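Home About Archive Rides Older posts Contact

The long way to Lennox

I have now been riding a bicycle to work for one whole winter, which in my family is regarded as a symptom.

It began with the car. The Velladby garage, where I have been taking my money for years, rang in May to say the transmission had opinions, and that the opinions would cost more than the car. I asked for time to think. I thought for two weeks, during which I rode my brother-in-law's old hybrid, a bike with the handling of a wheelbarrow and a saddle shaped by someone else's life. At the end of the two weeks I told them to keep the car for parts. They sounded relieved, as if they had been waiting to tell me it was time.

My commute is from the wrong end of Velladby to the right end of Lennox. By car it was twenty minutes of talkback radio. By bike it's 53 minutes if the wind is behaving, and the wind does not behave. I had been told (by cyclists, who lie) that there would be a headwind one way and a tailwind the other. There is a headwind both ways. I've raised this with several people and they all nod, sadly, like parishioners.

A word on gear, as everyone asks. I own one good thing, a Givetti rain jacket, colour described on the label as 'citrine', which makes me look like a highlighter with a mortgage. It breathes, apparently. I've never caught it doing so. I arrive at work having been rained on from the inside. Everything else is from the bottom of the camping cupboard: a head torch, some ski gloves with one good thumb, and a pair of overtrousers that go on over shoes only if you lie down.

I did also buy a Nulent pannier, and I have a theory about panniers. You buy one and the bike pulls to the left. You buy the second to balance it, and then you have two panniers, and a person with two panniers fills two panniers. In June I was carrying lunch, a laptop, a spare shirt, a spare tube, the tools for fitting the spare tube, and a full-sized towel. I do not know how to fit a spare tube. I have watched it done on my phone while standing next to a flat tyre, and then I walked to the bus.

The thing I didn't expect was the etiquette. On the road I was anonymous. On the path I am known. There is the bell question, for a start -- ring too early and it's a threat, ring too late and it's a startle, don't ring at all and you're the reason people write to the council. I've settled on saying 'morning' in a loud, non-judgmental voice, which works well until the afternoon.

Dog walkers hear the bell and go left. Their dogs go right. The lead then forms a sort of finish line. Runners can't hear anything. Schoolkids on scooters hear perfectly well and have decided against it. And there's a man on a recumbent who passes me every day at the same bend at 7.40, lying back as though somebody's about to bring him a drink, and he has never once looked like he was trying. I think about him more than I'd like to.

The council, to its credit, put out a survey in August about the future of the path. It asked me to rank 'connectivity', 'activation' and 'amenity' in order of importance. I'd have liked a box for 'the drain near the footbridge', but there wasn't one, so I wrote it in under 'Gender, other'. I gather 217 of us filled it in. The summary came back saying respondents were 'broadly supportive of path outcomes', and I've been trying to think of anyone I know who would be against an outcome.

What they're proposing is lighting on the Velladby end, a resurface, and wider shoulders at the two crossings. All good. They're also proposing a 'shared zone speed guidance framework', which I believe is a sign. Heike Thiele came along to the drop-in session with me, mostly for the biscuits, and asked the young bloke from council how fast people go at the moment. He said they didn't have that data. She asked how they'd know if the sign helped. He offered her another biscuit.

My own view is that the path is mostly fine, and that what it wants is somebody with a leaf blower and a shovel twice a year. It's a straight, plain bit of asphalt through grass, and on a grey day it has all the charm of a ruled line, but I've grown fond of it. I used to come home with other people's driving still in my jaw. Now I come home hungry and slightly damp and in a reasonable mood, and eat two dinners. 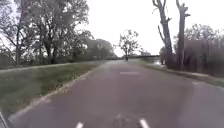
Rory McIver reckons I've got the resurfacing all wrong. His argument, delivered at some length over my back fence, was that a new surface just makes the fast ones faster, and that a bit of wear is the cheapest traffic calming a council will ever get. Leave the bumps, he said, and spend the money on lights, as it's pitch black down there by half past five in winter and he nearly collected a wallaby. I put it to him that bumps and wallabies and darkness were a lot to ask of a person on ski gloves. He said that was what the second thumb was for.

He may be right about the lights. I've been getting by on the head torch, which is rated at 200 lumens and produces, at a generous estimate, a candle's worth of light aimed at wherever I'm not going. If I look down to check the road, I can't see ahead. If I look up, I blind the runners, who already can't hear.

As for money, I did the sums on the back of the survey. Jacket, pannier, other pannier, one service, three tubes fitted by a professional while I pretended to read the noticeboard: 524 dollars since May. The car used to go through that clearing its throat. I'm ahead, even after the extra dinners, although I haven't priced the dinners properly and don't intend to.

My brother-in-law has asked for his bike back, by the way. He's heard me talking about it and now he thinks he might take up riding. I've told him about the headwind. I've offered him the towel. Submissions on the path plan are open until the end of the month, and if you do one, please mention the drain.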